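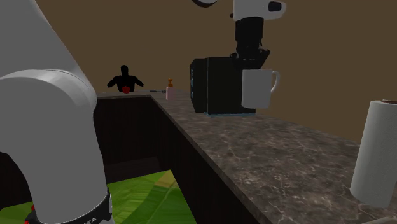
Image credit: Dostus

About Hulme Toy Library

We lend toys. Families take home three at a time, keep them for three weeks, and bring them back with most of the pieces. We've been doing this long enough to have made peace with the word "most."

Hulme started in Cendbridge with 12 jigsaw puzzles and a marble run that Necati Yalçınkaya's kids had stopped speaking to. He put them on a shelf in the back of his shoe repair shop with a sign-out sheet. By February the shoes were losing. He moved across the street, took the shelf with him, and still resoles boots if you ask nicely.

The collection stands at 375 toys and games. There are train sets, dress-up trunks, puppets, ride-ons, board games for every age, and a drum kit that comes with a one-week limit out of respect for your neighbors. The most borrowed item is a plain cash register. The least borrowed is a game called Grakosov, whose rules run to 37 pages and whose box says "fun in minutes." We keep it on display and we keep hoping.
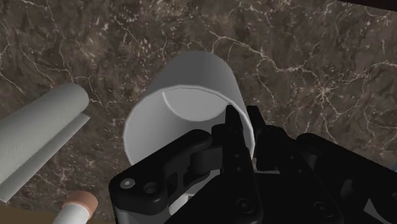
Everything gets wiped down, counted and bagged before it goes out again. If a piece goes missing, tell us. We would much rather hear "the dog ate the caboose" than find out from the next family, and we don't charge for the first lost part. Batteries are included – they may be the only ones in your house that work.

Membership runs by the year and covers the whole household, grandparents too. You don't have to live in Cendbridge, though you do have to drive back here to return things, and the puppet theater takes up an entire back seat.

Thursday is our late night. Kids are welcome to try toys on the rug before choosing, and parents are welcome to sit down, which several have described as the best part. Donations of complete games are always appreciated. Please do not bring us slime.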